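Gritley Recipe Card Collection

Version 2, last updated November 20, 2025

Welcome, and thank you for stopping by! This collection holds 1,607 home recipes typed up from old handwritten cards, mostly soups, pickles and cakes, with the odd casserole that somebody's aunt clearly loved very much.

What you get

The recipes come in 11 plain text files, one for each kind of dish. Every recipe has 6 fields: title, ingredients, steps, servings, source box and notes. The source box is Usov, Medeiros or Olleck, after the families who lent us their cards. Servings is often blank – cooks back then just fed whoever turned up.

Known problems

Oven settings like "moderate" are kept just as written. Spelling is too, so please search for "receipt" as well as "recipe" (it took us a good while to catch on to that one).

Using it

Cook from it, print it, share it with your family, and please keep the source box name with each recipe.

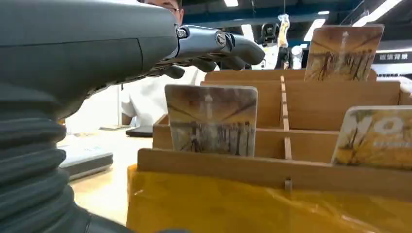
Corrections are always welcome, and the next update is planned for January, when we hope to have the missing pie crusts sorted out.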